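Home > Automation > Grippers & End Tools

Dirkum 4 two-finger gripper, Prarnby
List price: $2,699

Parallel gripper for light household and bench work. Textured pads, wrist camera mount, tool-side cable exit. Rated for 1,000 hours between pad changes. Handles cups, cloths and small boxes without retuning. Thin cables and plugs still need supervised operation.
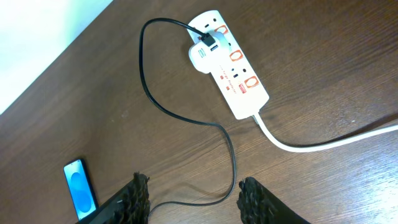
Can it unplug a phone charger unattended?
Not reliably. In our June bench tests it completed 51 percent of unplugging runs without operator input.

Pads sold separately.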